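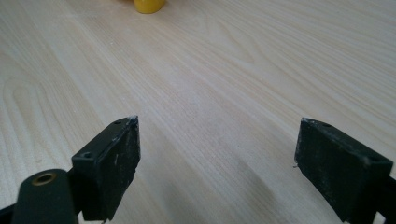 Dept. of Mechatronics – Student Projects, Group Sellum

Home Projects Reports People Contact

Reading time: 5 min

Why our gripper stopped closing (and why the log said it did)

Report by Lena Sobczak and Danuta Michalski. Second half of the project, the first half is written up separately.

Short version first. Hand-held gripper, two fingers, flat pads. Goal was to record pick demonstrations on a plain table and play them back on the arm. Recording went fine. Playback went badly. Arm would come down in the right spot, close, lift, and come up with nothing. Log said "closed on object" every time. We lost most of January to this.

What we had

Two grippers built from the same drawings. One goes in the hand, one goes on the arm. Same fingers, same brackets, same screws. The finger position is read by an encoder on the Brondel board and written out with the video. Controller code is ours, on top of the Szulc library the department uses for everything.

Pads are the original ones. Black blocks, two mounting holes on top of each, and they have had a hard life. Scuffed, dusty, scratches all over the inner faces. We knew they were worn and kept using them, that goes in the lessons part.

First sign

Lena was replaying a batch of 94 recordings on the arm. The early ones worked. Then a miss, then a few good ones, then almost all misses. No error. Motor current looked normal if you didn't look hard. The stop condition in our code was: fingers stop moving = object is held. Which is a bad condition, we see that now. Fingers also stop moving when the linkage binds.

We didn't think linkage. We thought:

– camera calibration drifted. Redid it. Same.
– time offset between video and encoder. Measured it, was fine.
– pads too smooth from wear. Wiped them, tried again. Same.
– object too light. Tried heavier ones. Same.

That is 2 weeks right there. Danuta wanted to take the gripper apart on the first day and was outvoted by Lena, who did the vote.

The test that found it

Finally did the boring thing. No object at all. Open, close on nothing, read the encoder, repeat. If the fingers are healthy they should meet and the encoder should give the same number each time. 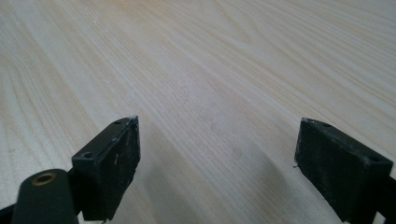 Project lab, January

Bare wood between the fingers for this one, nothing to grab. We ran the empty cycle on the hand gripper first becuase it was already on the table, then on the one from the arm. Hand gripper: same number every time, fingers meet. Arm gripper: same number for a while, then it started stopping short. Gap left between the pads, a few millimeters, easy to see from the side. Code said "closed on object". There was no object.

So at least it was repeatable. We let it run to 3000 cycles with the cover off and one of us watching. Up to cycle 900 no short closes. After that more and more of them.

Cause

A screw in the finger linkage had backed out. Not far. Enough that the head touched the bracket on the way in and stopped the finger. Worse when warm, better after a rest, so every morning it looked fixed. The screw goes into a threaded insert in the plastic, and the insert itself had turned a little in its hole. Tightening the screw just turned the insert with it.

We think it was pressed in too cold when we built the thing. Can't prove that. The hand gripper inserts are still tight.

The safety part

This has to be in the report. When a close stopped short, the controller kept pushing. Our current limit was set high during an early test with a stiff object and never set back. So the motor sat there pushing on a jammed linkage, and when the screw head slipped past the bracket the fingers snapped shut all at once. Happened twice while Danuta had a hand near the pads. No injury. Could have been a pinched finger for sure.

We stopped runs that afternoon and told the lab supervisor. New rule since then, hands out of reach whenever motor power is on, and power goes off at the switch before anyone touches the fingers. In software does not count.

Fix

Old insert melted out, new one set with a proper hot tip, thread locker (Siltemel, the medium one) on all linkage screws on both grippers. Current limit back down. Stop condition rewritten: the fingers have to stop moving AND the width has to be close to what the recording says. If not, it opens and reports a fault. Also a paint line across every screw head so you can see it has moved.

Reran the full batch of 94. No false "closed on object" in the log. Still some real misses, those are a positioning problem and belong to the next report.

Still open

– pads. New set is ordered, not arrived. Don't know how much the wear costs us in grip.
– empty close test should run by itself at startup. Half written, Lena has it.
– no idea how long the new insert holds. Ran 3000 cycles again after the repair, paint line has not moved, thats all we can say.
– recordings from before the fix: hand gripper data is ok to use. Arm logs from before are not, the grasp flag in them is wrong and we've marked the folder.

If you use the same linkage drawings check the inserts before you power it. Takes a minute with a screwdriver.

Related reports
Sellum part 1: recording pick demonstrations by hand
Encoder wiring on the Brondel board
Szulc library, setup notes for new groups
Heat-set inserts: what temperature we use now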